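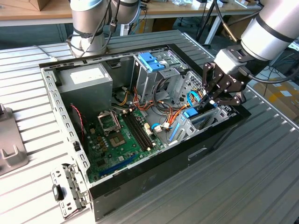 Household e-waste in the Fallach district: final report for Environmental Studies 2

Most homes in Fallach have at least one electronic device that no longer gets used, and my project asked what happens to those devices in the end. I picked the topic after my family cleaned out a storage room and we could not agree on what was trash. Phones and chargers are easy to hide in a drawer. A desktop computer is harder, and it is also a mix of things that need different treatment. Inside one tower case there is a power supply in a metal housing, a green motherboard, memory slots and a drive cage, and a recycler handles the metal and the circuit board in separate streams. People I talked to mostly thought of a computer as one object.

Method

I wrote a paper survey with 9 questions and handed it out in November at two places, the Zorkau branch library and the Sampaio Street market. I gave out 200 forms at the library and the rest at the market. In total 504 forms came back filled in. I left the forms in English and Spanish. I did not ask for names or addresses, only the part of the district and the number of people in the home.

I also visited the drop-off center on Skikine Road and talked with the person at the intake desk for half an hour. I took notes by hand.

Results

The most common answer to "What do you do with a device that stops working?" was "keep it." The second was "give it to someone." Regular trash came third, and the drop-off center was last. Many people wrote in the margin that they did not know the center existed, even people who live a short bus ride away.

The reason given most often for keeping an old computer or phone was the personal data on it. People were worried about photos and bank information and did not know how to erase them. Several said they planned to do it "someday." Older people wrote this more than younger people did, but it showed up in every group.

Cost was a smaller issue than I expected. The center takes computers and phones for free and charges only for old tube televisions. Very few people knew that either.

At the center I learned that devices are sorted by hand. Batteries come out first and go into a separate bin. Cables are cut off and sold by weight. Complete computers are checked for reuse before they go to the shredder, but most arrive with parts missing.

Problems with the survey

People at a library or a market are not the whole district. Question 6 was badly worded — it asked about "small electronics" and some people counted kitchen appliances while others did not. I left that question out of the results. If I did this again I would test the form on a few people first.

Suggestions

The center should put its hours and its list of free items on the bus stop board on Skikine Road. The library could also hold an evening class on erasing a hard drive or a phone.

Estrella Cárdenas
December 5, 2020

Filed under: Student Work, Environment, Waste and Recycling

Home | Projects | Classes | Contact

© School project pages. Back to top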